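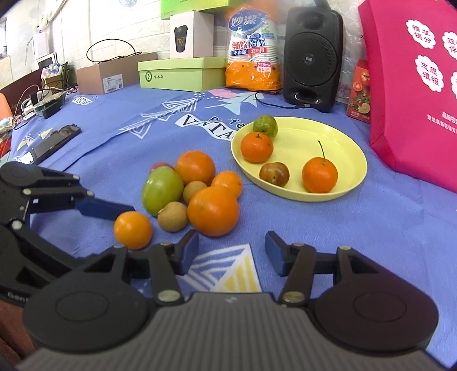

Chapter 4
Clearing the Table: Can a Machine Do the Chores Yet?

I put off writing this chapter for a long time, mostly since I kept hoping the answer would change. People ask me at every family dinner when they can buy something that tidies up after the kids, and I still say "not yet" and reach for the potatoes.

Take fruit on a table, some in a pile and some on a plate. You'd finish moving it over before you noticed you'd started! For a machine it's a long string of decisions. Which one first? An orange at the back of a pile has other fruit leaning on it, and the little ones wedged in the middle are worse. A mandarin with a long thin stem wants a different grip from a big smooth orange (squeeze both the same way and you'll be sorry about one of them). Then there's the patterned cloth, with letters and triangles printed all over it, and a camera has to work out that a triangle is not a thing to be picked up.

When I visited the workshop at Borndale, Celeste Loureiro let me try a pair of grippers by hand. Padded fingertips, simple enough, and I dropped 10 pieces of fruit out of 21. My own hands have never felt so clever. She told me the padding helps a lot with round things and hardly at all with knowing where to put them down.

Shop floors are further along, and we'll get to the packing line at Corlow in section 4.3. Parts there come in one shape, at one height, under one light. Kitchens don't work like that, and mine certainly doesn't.

Before you read on, clear your own table and write down every time you change your grip. Keep the list, you'll need it for section 4.2.

Print this chapter | E-mail this chapter

Comments

Ilídio Amaral: Did the grip list with my class. We got to 17 and the table still had cups on it.

Dace Lukoševičius: I'd pay good money for one that only does the fruit bowl.

Belmiro Salgado: Is section 4.3 up yet? The link takes me back here.

Contact Polura Textbooks | Copyright 2020 Polura | Back to top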